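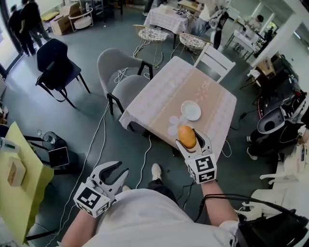
The Boring Software That Decides Whether a Robot Can Pick Up Fruit

By Shoshana Kapoor

The first thing I learned about teaching robots is that an awful lot of it happens in a log viewer. I'd come to spend a couple of days with the software side of a project called Hasusura, picturing (I admit it) somebody typing very fast while an arm did something heroic. What I got was Loan Kim, in wool socks, dragging a slider back and forth over two wiggly lines.

"See that?" she said. I didn't see that. She zoomed in until one of the lines had a little step in it, like a missed stair. "That's the left hand teleporting."

Loan writes the tooling for Hasusura, and her job starts once the people are done moving things. They work with hand-held grippers, one per hand, doing ordinary tabletop stuff: pick up a piece of fruit, put it on a plate, do it again. There's a block of black-and-white markers on each gripper, and the software uses those to figure out where each hand is and which way it's pointing. Do that over and over and you get a path through space, which a learning program can chew on later. That's the theory, anyway!

In practice the path has holes. Turn your wrist too far and the markers face the wrong way. Reach across yourself and one forearm hides the other hand. The tracker then has a choice: admit it doesn't know, or guess. The old version guessed, very confidently, and that's where the teleporting came from.

The fix took Loan and her teammate Salvador Guerreiro most of July, and it's a piece of code they call Fitzsimmons, after a street Salvador used to live on. It does one thing. When the markers drop out, it looks at where the hand was going just before and just after, draws the smoothest path between, and then puts a number on how much it trusts that path. Under the cutoff, the whole stretch gets thrown away. Salvador wanted a loose cutoff and Loan wanted a strict one and they argued about it for 12 days, mostly by commit message. I've read the commit messages. They're great.

Then there's timing, which I hadn't thought about at all.

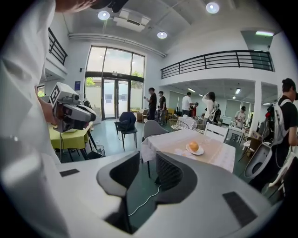
Every device in one of these sessions has its own clock, and clocks drift. Say the view from the left hand runs a hair behind the view from the right. You and I would never notice. A program that's trying to learn when to close its fingers will notice, and it'll learn to close them late, on air, with total commitment. Loan showed me a replay in the simulator where the virtual fingers snapped shut just short of the orange every single time, and I laughed so hard that Rigoberto Solís came over to see what was wrong.

Rigoberto handles the planning layer, called Elus, and he has a dry way of describing it. "The model says what it would like," he told me. "Elus says what it can have." A person reaching over a table doesn't think about elbows. A robot arm copying that reach has to, and its elbow may want to go straight through the back of a chair. So Elus takes the wish, checks it against the joints and the furniture, and either bends it into something safe or refuses. He keeps a list of the refusals and reads it with his coffee. When I sat down with him there were 621 on it, and most came from one bad setting for the height of a table.

I asked whether that was a discouraging number. He looked at me as if I'd asked whether rain was discouraging.

My favorite tool of the lot is the homeliest. Prokudside is a replay window, gray on gray, with buttons that don't line up. It shows you both hand views and the reconstructed path side by side, and you press a key to mark the moment of the grasp. Loan let me try a batch of 16. I got 15 of them close enough to keep, and on the last one I marked a grasp where the fingers were still wide open, which the program flagged with a rude little beep. (Salvador picked the beep.)

My brother Amos, who fixes elevators, asked me on the phone that night what the robot was like. I told him about the clocks instead, and he got it right away. He's got a door sensor at work that does the same thing, a beat behind the door, and he's been chasing it since before Christmas. I gave him Loan's email. They've been trading graphs.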